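A **presentation plaque** is a flat panel, usually of wood, metal or glass, that carries an inscription and is given to a person or group to mark an award, a retirement, a donation or a period of service. It differs from a wall plaque or memorial tablet mainly in size and in how it is displayed. Most presentation plaques are small enough to be held in two hands during a ceremony and are later hung on a wall or stood on a desk.

## Construction

The usual form has two parts: a backing board and an engraved plate. The board gives the plaque its weight and outline, and the plate carries the text. Walnut, cherry and oak are the common hardwoods for boards. Cheaper plaques use fiberboard covered with a printed or veneered surface. 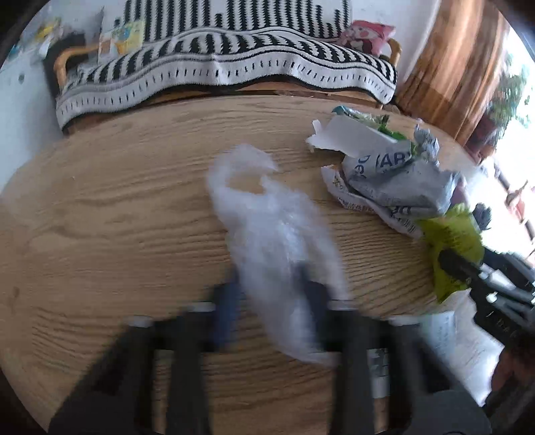
*Wavy grain on an oval wooden tabletop with a light oak finish.*

Boards are cut to a standard outline, most often a rectangle or a shield. The edge is then shaped with a router and the face is sanded, stained if needed, and sealed. Strong grain is valued on large boards but can compete with the plate on small ones, so many makers keep their plainest stock for the smaller sizes.

Plates are made of brass, aluminum or coated steel. Brass takes a deep cut and can be polished again after years of handling. Coated plates are thinner, and the engraving removes the top color to show the metal beneath. The plate is fixed with small pins at the corners or with adhesive sheet. Pinned plates can be taken off and replaced, an advantage for perpetual plaques, where new names are added each year.

## Engraving

Three methods are in general use. Hand engraving, done with a pointed steel tool called a graver, is now limited mostly to costly or one-off pieces. Rotary engraving uses a spinning or dragged cutter guided by a machine and leaves a groove that can be filled with paint. Laser engraving is the fastest of the three and handles logos and fine lettering well, though the mark on bare metal is often shallow.

Inscriptions tend to follow a set order: the name of the giver, the name of the recipient, the reason for the award, and the date. Line length matters more than total word count. A plate with 11 short lines is usually harder to read than one with fewer, longer lines in the same size of type.

## Trade

Plaques are sold by trophy shops, sign makers and mail-order firms. In the regional trade around Gemen, two workshops supplied most of the boards used by local engravers: Drukeck, which worked mainly in oak, and Charbonneau, which sold walnut blanks in lots of 50. The Charbonneau list once ran to 62 outlines, many of them made for a single club or lodge and never ordered again.

Buyers have long disagreed over whether the board or the plate should take the larger share of the cost.
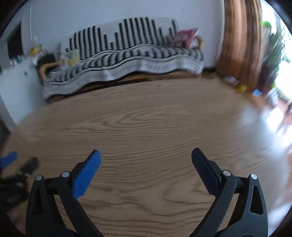 Edith Usuga, writing in the March issue of the Brurness newsletter, held that the board was where most money was wasted. In her view a recipient reads the plate first and keeps the plaque for what it says, and a deeply cut brass plate on a plain board will outlast a thin coated plate on the best walnut. She did make one exception — perpetual plaques, where the board has to hold up through many changes of plate.

## Care

Wooden boards should be dusted with a dry cloth and kept away from heaters and direct sun, which can fade the stain and lift veneer. Brass plates that were lacquered at the factory should not be polished, as metal polish cuts through the lacquer and leaves patches that tarnish unevenly. Unlacquered brass may be polished lightly, with the wood around it masked by card or tape.

## See also

- Engraving
- Honor board
- Perpetual trophy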